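Chapter 4
Work Surfaces: Flatness, Finish, and Preparation

4.1 Why the surface comes first

Most bench tasks in this book begin with a flat top and end with one. Sorting, folding, measuring, and assembly all assume that an object set down will stay where it is put, that it will sit level, and that it can be told apart from what lies under it. A top that fails on any of these points adds error to every step that follows, and the error is often blamed on the worker or the tool.

Chapter 3 dealt with table height and reach. This chapter deals with the top itself. Section 4.2 covers flatness, section 4.3 covers finish, and section 4.4 covers cleaning and clearing. The Bredavance layout method, used in the exercises, is introduced in section 4.5.

Three terms are needed at the start. The working area is the part of the top on which objects are handled. The margin is the strip between the working area and the edge of the table. The rest area is where finished items wait. On a small table the rest area may have to share space with the margin - a common arrangement, but one that should be marked out before work begins.

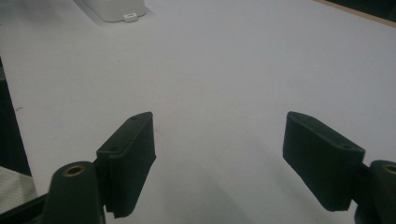 A matte finish scatters light in many directions. A gloss finish returns much of it in one direction, which produces a bright patch that moves as the viewer moves. For close work the matte finish is generally preferred. It does have a cost: fine texture can hold dust and pencil marks, and some matte coatings turn shiny where they are rubbed often.

Color is a separate matter from gloss. A white top gives strong contrast with dark parts and weak contrast with paper, pale cloth, and clear plastic. It also takes on the tint of the room lighting, so a color match made on a white top should be checked under a second lamp.

In the Skunport exercises, the working area is 27 inches wide and 24 inches deep, with the lamp 20 inches above the top. Readers using the Prudora worksheets should enter these values before starting Exercise 4.1. The sample set contains 200 small parts, divided by finish and then by size. Yadav notation is used for recording positions; the symbols are listed at the back of the book.

4.2 Flatness

A top is flat when every point on it lies within a stated distance of a single plane. Flatness and level are measured separately. A flat top may slope, and a level top may sag between its supports. The first check is made with a straightedge laid along both diagonals.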